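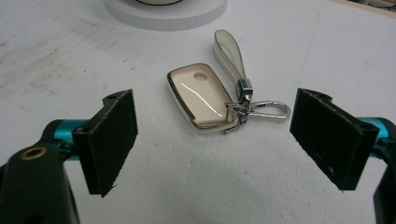 The long way to Wurar

By the time you reach the turnoff for Wurar, the radio has given up, the last takeaway coffee is cold in the cup holder and you have said everything you had to say about the merits of dirt roads. Then the road climbs over a low saddle, the paddocks drop away on the left, and there it is: one street, one pub, a silo, a creek lined with river red gums and a bakery that people will cross half the state for.

I am one of those people. I have now made the drive four times, and I would happily go again tomorrow.

The trip from Sevalville is 241 kilometres if you stick to the back road, and you should. The highway gets you there faster and shows you nothing but truck stops. The back road was the old stock route, and it still wanders the way cattle wander, from water to water, with a wide grassy verge on both sides where the drovers used to let the mob feed. In spring the verges are full of everlastings. In July, when I first drove it, they were white with frost until mid-morning and the fence wires hummed.

Start early and with a full tank. Sevalville has the last servo that keeps long hours, and its bacon and egg rolls are better than they have any right to be (ask for the tomato relish, which lives under the counter). Past the showground the bitumen narrows to a single lane, and you learn the country etiquette quickly enough: left wheels in the gravel when something comes the other way, one finger raised off the steering wheel, slow right down for anyone on a horse.

An hour in, you come to Cluretti. It was a railway siding once, then a town, and now it's a hall, a tennis court and two houses. The hall is the thing to stop for. It was built by the Italian families who came out to cut sleepers for the line, and somebody's uncle painted the ceiling with a night sky, every star in gold, with a very large and slightly worried-looking moon over the stage. The door is usually unlocked. There's a visitors' book on a lectern, and reading it will cost you half an hour. A couple who met at a dance there in the fifties have signed it every year, always on the same line as each other, her handwriting getting bigger as his gets smaller.

After Cluretti the country opens out. It's wheat on one side and saltbush on the other, and a sky so big that you can watch three separate showers walking across it at once. I pulled over beside a dam to eat an apple and ended up staying to watch a wedge-tailed eagle being chased off by two magpies a fraction of its size. What a performance! The eagle took it with enormous dignity and left by the longest possible route.

Then the saddle, then Wurar, then the bakery.

Golestani is in the old bank, a squat sandstone building with the strongroom still in place behind the counter. Gholamreza Esfahani bakes there from three in the morning, and what he bakes is mostly the bread he grew up on: barbari, long and ridged and golden, scattered with sesame and nigella seed, and on weekends sangak, cooked on hot pebbles in an oven he built himself out of firebricks from the closed pottery works. He also makes a very good vanilla slice. "People came in for a vanilla slice and they were polite about the other bread," he told me, pulling a tray with one hand and waving in a customer with the other. "So I put a piece of the other bread in every bag. After one winter, I couldn't make enough of it."

The flour is local, which pleases him more than anything. The wheat comes from a farm on the creek flats and is milled in the next valley, and he can tell you which paddock he's using this month and what the rain did to it. The district had a wonderful season, with 300 hectares put down to an old soft variety that most growers dropped years ago. Barbari made with it has a nuttiness I haven't tasted anywhere else. Eat it in the main street, on the bench outside the post office, tearing it while it's still too hot to hold properly. Buy a second one for the car. It won't last the distance.

Lunch done, you have the afternoon. Walk the creek track, a flat, shady loop that starts behind the silo and passes the swimming hole (rope swing, cold water, no excuses). If you still have legs left, take the path up the lookout hill, which tops out at 1,389 feet according to the brass plate, and turn around slowly once you're up there. You can pick out the whole drive from the top: the saddle, the dam, even the Cluretti railway cutting if the air is clear – and it is nearly always clear.

The pub has six rooms upstairs, all opening onto the verandah. Mine had an iron bed, a jug of water and a view of the silo going pink. Dinner is roast or schnitzel, with Golestani bread in a basket on every table, and on the night I stayed there was a trio in the corner playing old waltzes while a very small girl in gumboots danced with her grandfather.

I had meant to leave at nine the next morning. At nine I was back on the post office bench with sesame seeds down my jumper, listening to a man explain how the creek came up in the big flood and floated the bank manager's piano out the front door. He was just getting to the part about where they found it, so I went in and bought us another loaf.

If you go

Allow three and a half hours from Sevalville by the back road, more with stops. The unsealed stretch past Cluretti is fine for an ordinary car in dry weather; after rain, ask at the servo. Golestani opens at six and shuts when the bread is gone. Book ahead for the pub during the winter school holidays.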